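Same cell, third weekend

Kazue Tamura asked me on Friday how the lamp cell was coming along, and I said "fine," meaning I had the config file open and hadn't touched it since October.

For anyone new: this is a simulated cell. One arm on a platform at the end of a table, a jointed lamp stand, a red dome button sitting on a yellow strip with five little square markers. The arm is supposed to handle the stand and press the button. I inherited the setup from a project called Drela, whose notes promise it "works out of the box." I have my doubts about boxes.

1. Check the rod before anything else

The Drela notes say to start with joint calibration. I wouldn't. The rod on the stand leans, and the fingers have to come in right beside the dome to reach its upper end. If your rod angle is off in the scene file, every calibration number after that is decoration.
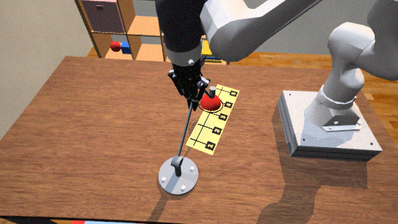 2. The button height

My log had 145 failed presses in it. The notes blame the controller gains, as notes always do. I went through 34 of those runs by hand and in 25 of them the target height was simply wrong for the dome – somebody had set it from the tabletop and forgotten that the button has a height of its own. I fixed one number and left the gains alone.
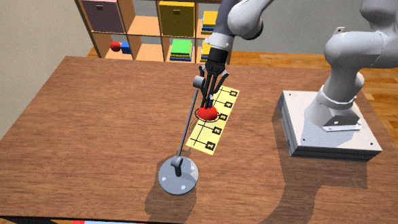
I reran the batch overnight and it got better. How much better depends on what you count as a press, and the success check that shipped with the cell is generous. It passes anything that comes near the dome. I rewrote it so the button has to travel, and my nice new score dropped by a lot. I believe the lower one.

3. Contact settings on the stand

Agyeman is the plugin everybody recommends for tuning contacts. It has 1,444 lines of defaults and a comment at the top saying not to edit them. I edited them. The friction on the fingertips was set so high that a thin rod would stick to them like gum, and the stand's pivot had almost no damping at all. Two bad values were covering for each other.
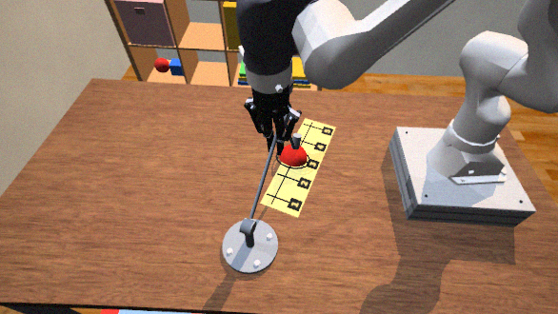 Fingertips down between the rod and the red dome, arm coming in from the right.

With both values at something sane, the arm drops the rod more often. I don't mind. A grip that only holds on glue isn't telling me much about the gripper.

4. Use a second camera

For two weekends I worked from the high view over the table, and it's a poor way to judge height. The gripper can look like it's touching something when there's plenty of air under it. Set up a lower, wider view and keep it open while you tune. The Berkelell forum will tell you the depth readout makes this unnecessary. Maybe theirs does.
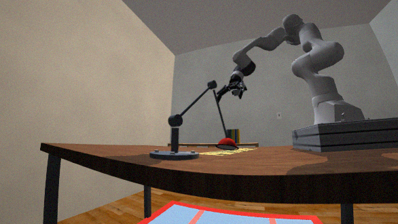 The other thing I'd look after is the reset. Mine was putting the stand back a hair off after each run, and by the end of a long batch it had wandered enough to matter. Now I reload the whole scene every time. It's slow, and Kazue thinks it's overkill. She may be right, but she's also the one who lost a week to a drifting table leg in Clurnarau.

Still on the list: the shoulder joint limit, which I copied from a file I don't trust, and the marker offsets, which I haven't looked at yet.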